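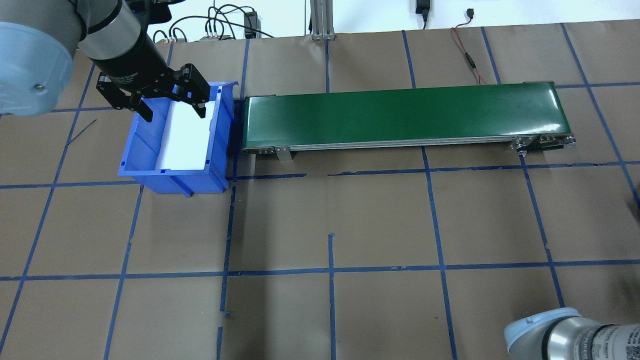 White block, blue bin, green belt. The gripper is open, with a finger either side of the block.

Can they do the chores yet? Bench notes from Illstead

I have been hearing since July that machines are ready to take over the dull end of shop-floor work – picking, packing, tidying up after the rest of us. So I went to Illstead to look at one of the simplest chores going, a block and a bin beside a conveyor. Enda Dolan showed me round and was patient with my questions. I came away less impressed than he hoped.

Look at what the arm is given to work with. The block is a plain rectangle, bright white against blue walls, and it lies neatly along the length of the bin. I have never unpacked a delivery that looked like that. Give me a bin of split bags and odd-shaped fittings and then we can talk.

There is also the matter of the floor. Brown paper, marked out in cells with blue tape, and the bin sits right up against the end of the belt. My own stockroom has a mop in the corner and a door that swings open on you.

Aisling Kinsella, who ran a packing line at Bornum for 4 years, looked at the picture and asked me how long one block takes. I didn't have a figure for her. Her old line was expected to shift 182 cartons an hour, with people stopping to fix labels and pick things up off the floor as they went.

Two fingers will do for a block. For a wet tea towel, a bag of onions or a jumper that has gone inside out, I remain to be convinced. Cor Stevens thinks I am being unfair and has promised to send me something on laundry. I will put it up when it comes.

Page last changed Apr 17, 2026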